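The basket, the green plate and other table matters

A small gallery from the back table at Sestton, where things get put down and then stay put. The basket is the reason for the page. I have owned it for longer than I have owned most of my furniture, and it has outlived two picnic rugs and a flask. It came from a shop called Grube, which sold baskets, doormats and very little else, and which wrapped everything in newspaper whether it needed it or not.

It is rattan, coiled and stitched, with corners lopped off as if someone had started on a rectangle and thought better of it. The lid tips back and stands up by itself, and the lining is a green you would normally have to go to a sweet shop for.
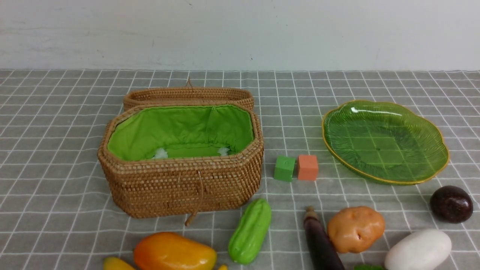 I paid 10 pounds for it, and was told at the time that I'd been robbed. The person who said so has since asked to borrow it for three separate weddings. It goes out full of bread rolls and comes home full of confetti, and the confetti gets into the gathers of the lining and is still falling out in November.

The plate is a different sort of object. Scalloped edge, thin gold line, veins all over it like a leaf – the kind of plate that makes a digestive biscuit look underdressed. It was one of a set of four from the Skanix clearance table, and is now the whole set. I use it for fruit, real or otherwise, as it makes anything orange look far more expensive than it was.

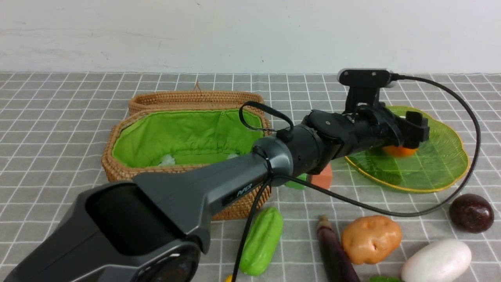
People ask about the cloth, usually people who have just tried to line something up on it. Grey with white squares, bought off the roll from Sisido, and I took almost 200 centimetres when I needed a good deal less. The remainder is in a drawer, waiting to become napkins. It has been waiting some time. A grid is a strict thing to live with: put a cup down slightly askew on a plain cloth and it's a cup, do it on squares and it's a mistake.

The fruit and veg are artificial and I make no excuses. I had a real mango on that table one summer and went away for the weekend. The pretend one has a very decent shine, going from yellow to orange like the proper article, and it has never once attracted a wasp.

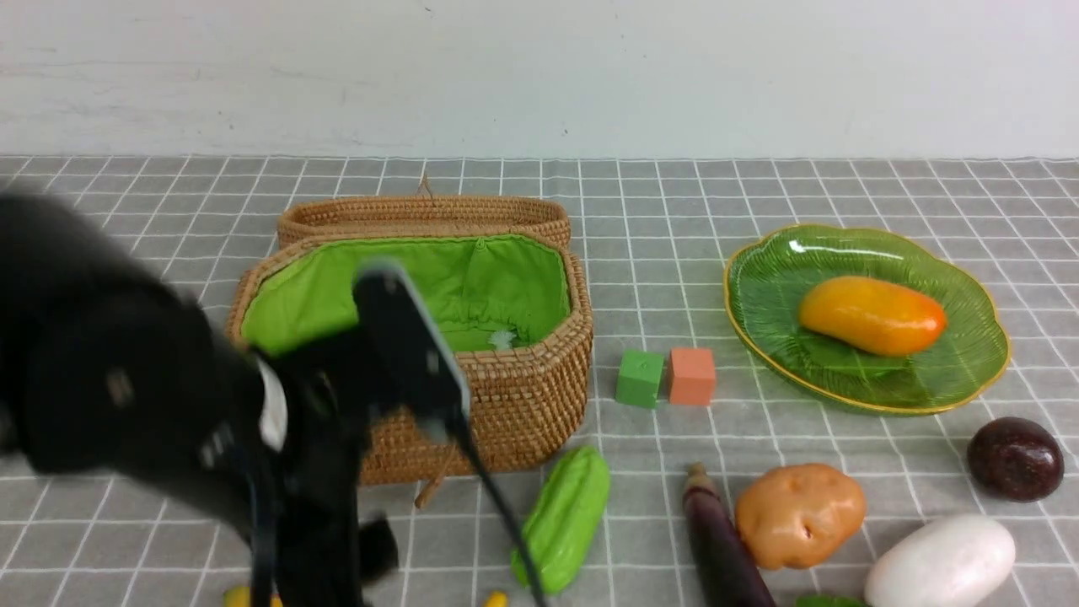 The green ridged one causes more argument. Half my visitors say chayote, the other half say bitter melon, and one said "is it a hand grenade" and was given the small biscuit. The two little cubes are toys and belong to no scheme at all. They turned up in a coat pocket and seemed happy beside the basket.
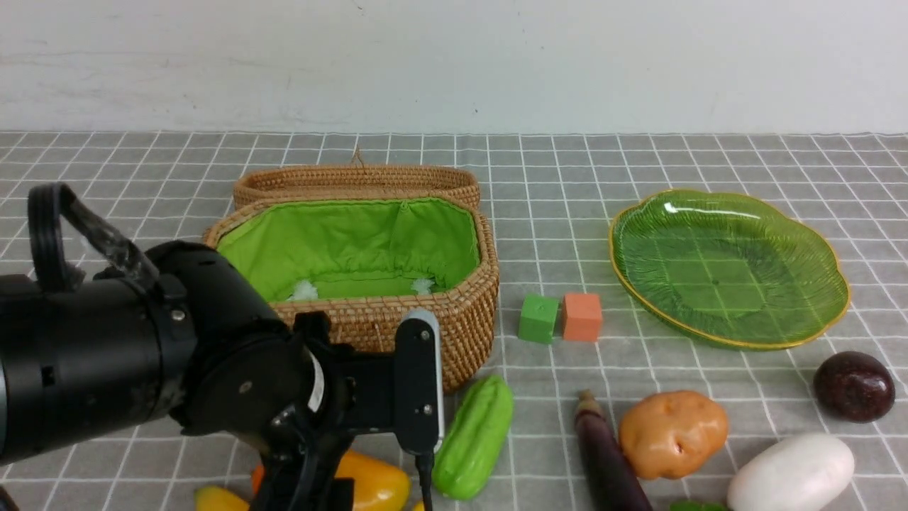
Sestton, November

The lining has been out for a wash and is back in, puckered along the top like a shower cap. I did iron it. You would have to take my word for that. The white fluffy tufts have gone back into the bottom, where they have lived since I bought the thing, and I still couldn't tell you what they are for. The loop on the lid is good for hanging it on a nail, provided you own a nail that size. Next job is the cord, which wants a new knot before the bread rolls go out again.

Recent galleries
Grube baskets, part 2
Doormats I have regretted
The Skanix clearance table
Napkins: a progress report
Sestton windowsills
3 flasks and what became of them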